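Grasp planner week, part whatever

Monday, late, coffee gone. Quick one becuase I promised Kittipong I'd write this down before I forget which branch does what.

So the cloth grasp scorer. Old version (Fenley, the one everybody has been complaining about) took the depth from the wrist camera, found the highest bump of fabric, went for it. Fine on a table. On a sofa, terrible. Cushions are all bumps. The rounded front edge of a seat scores higher than a flat shirt nearly every time, and then you get a planner that is very sure about pinching upholstery.

New version is called Nitden. Two changes, really:

First, color segmentation runs before depth now. Blob of cloth first, then look for folds inside the blob only. Dumb and obvious. Should have done it in December.

Second, the approach pose gets checked against the cushion surface, so the fingers don't plan a path through the foam. Malachy Egan wrote the collision margin code and it's good, much cleaner than my hack. His default margin was 2 mm. I set it to 6. We had words.

Sofa set, red clothes on gray seats, wrist views: 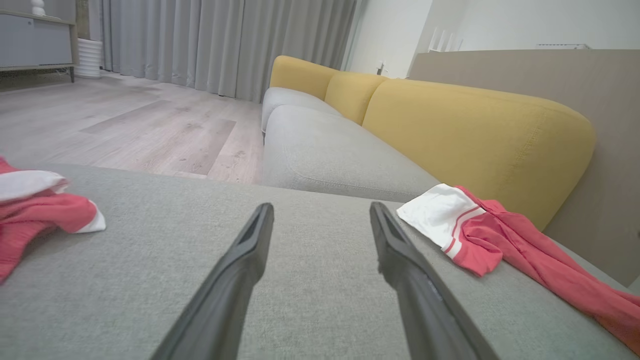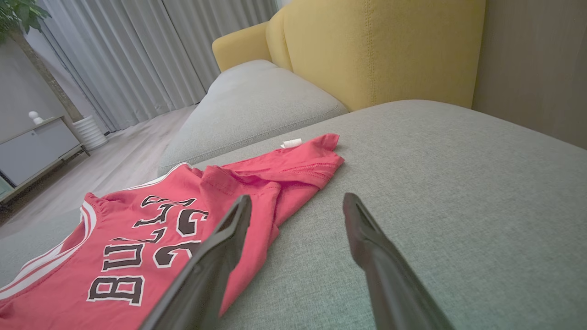 Gripper open in both. The jersey with BULLS on it is the second one.

The lettering is a pain. Black print with white outlines on red, and the segmenter wants to cut the jersey into islands around each letter. White trim same problem, it gets split off as its own little strip. I'm closing the holes with a fat morphology pass, kernel size picked by staring at it. Works ok on big letters, then it glues two separate garments together if they lie close. So there's a threshold. There's always a threshold.

Tags too. A small white tag on a pale gray cushion hardly registers and I'd like it to, seams and tags are decent hints for which edge you're looking at. Parked for now.

Numbers, such as they are. I replayed 900 logged wrist views through both planners, no arm moving, just asking each one where it would grab. Fenley picked a point off the cloth in 138 of them. Nitden still running as I type this, the overnight job died on a bad timestamp and I had to restart it. Will edit the post when it's done. Probably.

Tooling gripe while I wait. The replay viewer (Åberg, our in-house thing) draws the grasp candidates in red. Red dots. On red cloth. Spent a good half hour convinced the planner returned an empty list. Changed to cyan, pushed straight to main, sorry Kittipong.

Also the viewer caches the old mask if you reload only the config, so restart the whole thing or you'll be debugging yesterdays output. I lost most of an afternoon to that one.

Still to do:
- mask merge when two garments are near each other
- log the rejected candidates with the reason, right now they just vanish
- proper config for the margin so Malachy and I can stop overwriting each other
- try the Lurnia depth filter again, it smeared the fold edges last time but I think I had the window too big

Kittipong Duangkaew has the branch if anyone on the team wants to poke at it. Readme is out of date. Ask him, or me, after lunch tho.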